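24 April 2024
Cell 2, bowl-to-plate task. Gripper fault, follow-up to yesterday's stop.

Started at the point where I left off last night: arm powered, brakes released, task loaded, no motion allowed from the script until I had gone through the log. The stop came on run 39. The arm had gone down over the bowl, the gripper reported closed, and the wrist kept moving down after that. It pushed the bowl into the table for a short moment and then the protective stop came in. No damage to the bowl or the fingers that I can find. Nobody had hands in the cell.

What the log says: close command sent, "closed" came back 11 ms later. The fingers can't travel that far in 11 ms. A normal close on one of the balls takes close to 400. So the controller read a stale status, believed the ball was held, and went on to the next step. The next step is a small press down before lift, which Brynhildur Vestergaard put in back in January to seat the ball between the fingertips. With the fingers still open, the press goes straight past the ball and into the bowl.

First guess was the cable. The gripper lead runs down beside the arm to the wrist and it has been tugged at a few times when people turned joint 6 by hand. I unplugged it, looked at the pins, plugged it back in, and ran open/close from the Zastell panel with the arm parked over the table. Flexed the lead at the wrist while it cycled. No dropouts. Did the same with the wrist turned to both ends of its range. Nothing there either.

Second guess was the gripper itself sticking. Moved the fingers by hand with power off. A bit stiff at the open end, smooth otherwise, no grit. Power back on, full stroke both ways, timing looked normal every time. I don't think it is mechanical.

Then set the cell up again as it was for run 39 to see if I could get it to happen with the speed turned down.
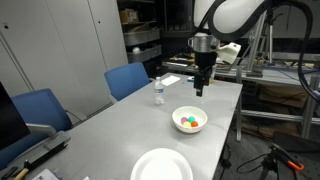 Cell 2 set up for the repeat. Four balls in the bowl, plate toward the near end.

Ran it slow, one step at a time, with my hand on the stop. Pink ball: fine. Orange: fine. Yellow: "closed" came back at once with the fingers still wide open. I stopped it there before the press. So it can be reproduced, and it doesn't need full speed.

The difference with yellow is that the script did a retry before it. The first try had missed the approach height, so it backed off, opened, and went in again. On a retry the script opens the gripper and does not clear the status register before the next close. The last "closed" is still sitting there and gets read as the new one. On a first try the register is cleared at the start of the pick, so the fault never shows. Went back to the log for run 39 and there is a retry right before the stop. Same pattern.

I checked the Sveinbjörnsson driver notes on this. They say the caller has to clear status before each motion command. We do that in one place and assumed it covered both paths. Our mistake, the driver is doing what it says.

Changes made today:
Clear status before every open and every close, retry or not.
After a close, wait until the finger position has changed before accepting "closed". If it hasn't changed within the timeout, stop and ask for the operator.
Press-down step disabled for now. Brynhildur and I still disagree on whether it does anything useful on balls this size — she wants to keep it with a force limit, and I would sooner take it out. Leaving it off until she is back from Skorthorpe and we can try both.

The force side also needs looking at. The protective stop did work, but later than I would like. The limit on this arm is still the value from the Skudamik job, where we were pushing parts into a fixture and needed the headroom. It is far too high for picking balls out of a bowl. I have lowered it in the Cell 2 profile only. Anyone loading the old profile will get the old limit back, so please don't load it. I put a note in the profile name.

Repeated the yellow case after the changes, forcing a retry each time by giving it a wrong approach height on the first try. It now waits for the fingers and then lifts. Tried it also with the gripper command blocked, to see what it does when the fingers really don't move. It times out and stops over the bowl with no downward move. Good enough to go on with at low speed.

Not done: full speed. Cell 1 has the same retry code and has not been changed. Treat it as having the same fault. I left a tag on its enable switch and wrote to Brynhildur.

Next: port the status fix to Cell 1, then a full set in Cell 2 at normal speed with someone standing at the stop. Find out why the approach height was wrong in the first place. Could be the bowl was moved and not re-taught, but I have nothing to show for that yet.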